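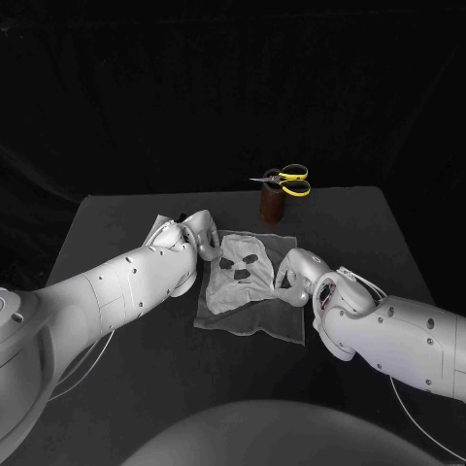 February 2019 | By Antonina Nechyporuk

The Handcombe swap table is back, and I could not be happier! If you missed the last one, the idea is simple: you bring the bath and skin care things you bought, tried once and shoved to the back of the cabinet, and you go home with somebody else's. Last time we moved 1,467 items in one afternoon (Hnat Stelmakh kept the tally on the back of a seed catalog, bless him) and I am still working my way through a rose hand cream that I would never have picked up in a store.

We're in the big room at Tallis again, doors at 2, and the tea urn will be on. Sealed products go on the long tables by the windows. Opened jars can't be swapped, sorry, but bring your clean empties, as Olesia Kovalchuk is making her calendula balm and there will be plenty to take home.
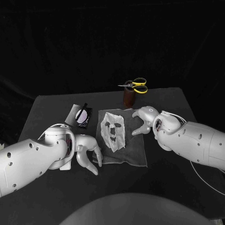 New for this year is the winter skin hour, and it's the part I'm most excited about. Valentyna Vasylenko is going to talk us through what cold air and radiators do to our faces, and then we all get to sit down and try a few things. She likes a dark tabletop for face-mask prep, with only a handful of small items out on it, and I've copied her at home with an old charcoal tray. A white sheet is so much easier to find the edges of that way! Bring a headband and a small towel. If your skin is touchy, bring your own mask too, something you already know you get along with.

There are 17 seats for Valentyna's hour and 9 are already gone, so please put your name on the list at the front desk soon. The swap itself needs no sign-up at all, just come. Kobina Agyeman has the key to the side door for anyone with a stroller or heavy boxes.

Leftovers go to the Miranda shelter, same as before.

2 comments | 17 shares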